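August, late afternoon. Bench notes, marble sealer

Back on the Drorasance samples. The label says "locks out lemon, wine and coffee" and the leaflet Sixten brought home from the Kaushik showroom says "etch-proof," which is a bigger word. I don't believe the second one and would like to be shown wrong. A sealer that soaks in fills the pores, so it slows down anything that has to travel through the pores. Acid eating the polish sits on top. I have yet to hear how a liquid that you buff off the surface is going to protect the surface.

Stone is the Grarkilmont white, offcuts from the stair job, all from the same slab as far as the chalk marks can be trusted. I honed the faces at 400 and left half there, and took the other half up to 2000 wet. Labeled on the back in pencil, because the marker bled through on the last batch and we spent a morning arguing over whether it was a stain. Racked on the Bedstead to dry. (For Hipólito, who asked: the Bedstead is the slatted thing by the window. It was a bedstead.)

Sealer put on as the leaflet says: flood, wait, wipe, repeat. "Wait" is given as "until mostly absorbed," and that could be anything. On the 2000 faces almost nothing went in. It beaded, skinned over, and had to be rubbed off with the white pad before it went tacky. On the 400 faces it went in the way you would expect. So if the sealer does anything at all it ought to do it on the honed pieces, and the polished ones, which are what people buy, get mostly a wipe-down.

Cure is supposed to be 24 hours. I gave them 14 days, so that can't be the excuse.

Spots, all under watch glasses:

Coffee, black, cold. Bare honed stone took a brown ring I can't shift with soap. Sealed honed stone, faint tan, mostly gone after a poultice. Sealed and bare polished look alike to me. Sixten says the bare one is darker. He knew which one it was when he said it.

Olive oil. Bare honed went dark right away. Sealed honed stayed pale for the evening and had a soft shadow by morning. That's a real difference and I'll give them that one. If a customer wipes up after supper they are fine, and if they go to bed they are not.

Lemon juice. Every piece etched. Sealed, bare, honed, polished. On the 2000 faces it is a dull patch with a crisp edge and you can find it with a fingertip in the dark. On the 400 faces you have to tip the piece to the window to find it. "Etch-proof" is nonsense and I've underlined it on the leaflet.

Tap water, left to dry. I put this in as the blank and it turned out to be the annoying one. Rings on the polished pieces, both sealed and bare. Ours is hard water, so I expect most of that is scale sitting on the stone, but after a gentle scrub one of them still seems to have an edge. Can't tell if that is etch, leftover sealer, or me pressing too hard. Need to redo with distilled beside it.

Gloss meter: the sealed polished faces read about 80 before spotting. I don't want to lean on that number. The meter hadn't been zeroed after Hipólito used it on the varnish panels, and moving it a thumb's width gave a different answer. I'd like readings from a taped outline next time so we hit the same place twice.

Sixten's objection, written down so he can't say I left it out: the leaflet is for kitchens, and in a kitchen no one leaves lemon under a watch glass. Fair. But people do leave a cut lemon face down on the counter while they go and answer the door, and the glass only keeps the stuff from drying. I'd call it a hard test and a reasonable one. What I won't accept is the showroom's demonstration, where water is poured on the stone and everyone admires the beads. Beading tells you there is something waxy on top. Car polish does that.

Hipólito's objection is better. He says a fault only matters if you can see it, and we are judging white stone at arm's length under a raking lamp, which is not how anyone lives with it. He wants us to look at whole surfaces from standing height and from straight above. 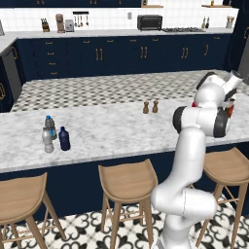
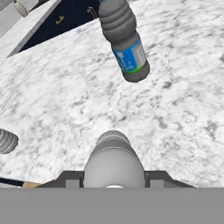

The trouble with grading water rings by eye is that the answer depends on the pattern under them. On our offcuts the background is nearly plain, so a ring has nowhere to hide. Where there is soft gray veining, as in both of these, I suspect a faint ring would pass for one more vein unless the light caught it. That helps Hipólito's case. It also means a clean-looking top tells you very little about the sealer, and I'd be wary of any showroom that proves its product on the busiest slab in the building. The long run of pale counter on the island is the kind of piece I'd want to check with a low lamp before I said a word about it.

So, a second round. Same spots on a veined piece, with a plain one next to it, and both shuffled by whoever isn't scoring. Scorer doesn't see the backs. Sixten has agreed to this in a tone of voice.

Also wanted: a bare piece wiped with the sealer's solvent and nothing else. I have a feeling some of the "protection" on the oil test could be residue, and one wash with dish soap might take it away. Wash half of everything before spotting.

Told Kaushik on the phone that we would stock it as a stain sealer for honed tops and would not repeat the etch claim. They said other shops haven't had a problem with it. I asked which shops and they are going to get back to me.

Poultice on the coffee ring stays on overnight. Watch glasses are soaking in the left sink, leave them.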